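Workroom notebook, Torville episode guide
3 January 2021

Happy new year to everyone who reads these pages, and to me, since I'm usually the one who comes back to them in July wondering what on earth I meant.

Spent the morning rewatching the last 4 episodes of Torville with the subtitle file open next to me, so I could finally tidy up the recap drafts. I had forgotten how much goes on in the background of the Mayrhofer house! Everyone remembers the shouting on the staircase (and so they should, it's a wonderful scene), but the bit that got me this time was much quieter: the younger sister putting the ferry ticket back in the coat pocket without looking at it. I had her down as knowing nothing about Grerimach until the wedding. Now I'm not at all sure, and I'll have to go back and soften the character page, where I was very firm about it. Sorry to whoever copied that line into the family tree.

Things I changed today:

The recap for the wedding episode is down to 250 words from something far too long. I took out the whole paragraph on the band, with regret.

The Nornis hotel timeline now starts with the fire and not with the sale. I had been following the order the show tells it in, and that is a lovely way to watch it and a terrible way to look anything up.

Theories page: moved the "he's really the brother" one up to the top again. I know, I know. We have put it to bed three times. But the doctor's face when the blood type comes up, well, go and watch it again and write in the margin what you think.

Still to do, in no special order:

1. Check the spelling of Grerimach all through the older recaps. I found it with one r in at least two places and then lost heart.

2. Settle what we call the two lawyers. "Tall lawyer" was fine for season one, when there was only the one, but it reads very oddly now.

3. Cut the opening of the kitchen quarrel recap. At present I spend 20 lines getting the mother through the door, and all the good stuff (the letter, the lie about the letter, the second letter) is crammed in at the end. Might be better to begin with the lie and let people catch up.

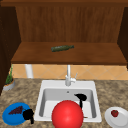 4. Write up predictions for the finale before it airs, so we can be properly embarrassed later. Mine, for the record: the hotel gets sold after all, the father comes home from Grerimach, and the wedding turns out not to be legal. I'd put money on the last one. The registrar had far too many close-ups for a man with one line.

Tea now, then the spelling.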